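Print this page | E-mail this to a friend

Community Help > Robots and Automation > Collecting training examples

Leave clutter on the table while recording two-arm demonstrations, or clear it?

Posted by Raquel Amaral, 19 August 2022

We are recording demonstrations for a two-arm setup and I need a second opinion before we do the long session. The task is closing a laptop with both grippers. One person drives the arms, one person starts and stops the recording and writes the log. We save a view of the whole bench plus a view from the wrist, and the joint positions go in with them.

So far we have 24 recordings. I trained on them with the default settings and the result is poor. The arms go to more or less the right area and then hesitate. My coworker thinks the problem is all the other stuff on the table. I think the problem is that 24 is a small number. We have not been able to settle it.

The bench looks like this when we record:

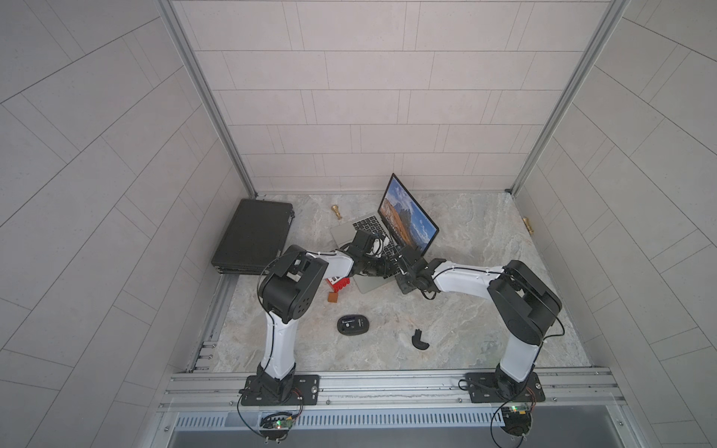 Both grippers at the laptop, other objects left in.

The chess pieces, the mouse, the toy and the wooden block are not part of the task. They were left over from a sorting task we did in April and I kept them in because I read that a policy trained on a bare table falls apart when anything is added. My coworker says that advice is for people with hundreds of recordings.

What I would like to know:

- Should the extra objects stay, go, or be moved between recordings?
- Does it matter that the laptop screen is on?
- Is it worth keeping the 24 we have, or should we start over?

We use the Clekarel recorder, if that makes a difference. I can change the scripts but not the arms.

E-mail this post | Print this post

Reply from Ermelinda Carvalho

Move them between recordings. The worst choice is to leave them in one place for the whole session. If the red toy is always in the same spot, the network can use it as a landmark, and you will not find out until you put the toy away. Your bench view and your wrist view can both be affected by this.

My routine for a task of about this size:

1. Put the target object down first. Turn it a little differently each time. Write the angle in the log, even if it is only "left," "center" or "right."

2. Place the other objects by hand without thinking too much about it. Change at least two of them every time. Keep them out of the path of the arms unless you want to teach the arms to go around things.

3. Every so often, take one or two objects away completely. On my last job I did 16 recordings with the table cluttered and then a few with only the target, and kept going like that.

4. Look at the wrist view before each start. People check the bench view and forget the other one. The wrist view shows a lot more of the clutter than you expect, and small parts that look like nothing from above can take up a good part of the picture.

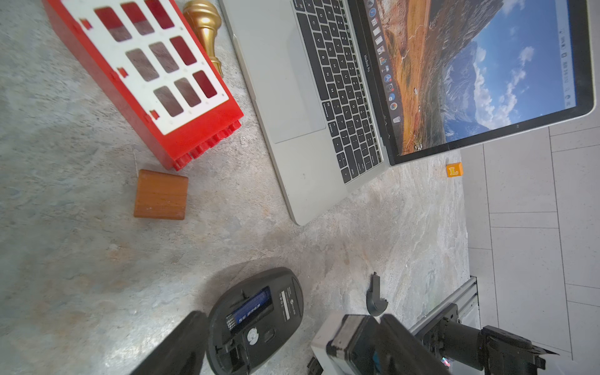

5. Get loose parts under control. Your mouse is upside down with the battery compartment open, and there is a small curved black piece next to it that looks like the cover. Either put it back together or treat the two pieces as two objects and log them that way. A thin black part near black fingers is also hard to make out when you go back to label things.

6. After each recording, play it back at double speed and throw it out if the driver stopped to think. Do this the same day. The hesitation you describe may be in your data. With one driver learning the controls it usually is. I would go through your 24 and look for long stretches where neither arm moves.

On the screen: leave it on for some and off for others. A lit display with a bright wallpaper is a strong thing for a network to lock on to, and as the lid comes down it changes in a way that an unlit one does not. Reflections come into it too. If you only ever plan to run with the screen on, then it is less important, but changing the wallpaper now and then costs you nothing.

On starting over: no. Keep the clean ones and add to them. Make sure the new ones have the same frame rate and the same starting pose for the arms, or note it if they don't.

E-mail this reply | Print this reply

Reply from andholm_bench

Get more data. 24 is not enough for two arms. We had the same thing with one arm and it went away when we had more. Can't say about the screen, ours was a box.

E-mail this reply | Print this reply

Follow-up from Raquel Amaral

Thank you both. I played back all 24 at double speed. In 19 of them the motion is continuous. In the others the driver (me) stops with one gripper near the lid and waits for the other one to catch up. I have set those aside in a separate folder and not deleted them.

We will move the objects every time from now on, and I added a column to the log for the laptop angle and one for screen on or off. I have not retrained yet. If anyone has a good way of logging where the clutter is without measuring it, please post it. At the moment I just save the first picture of each recording next to the log line.

E-mail this post | Print this post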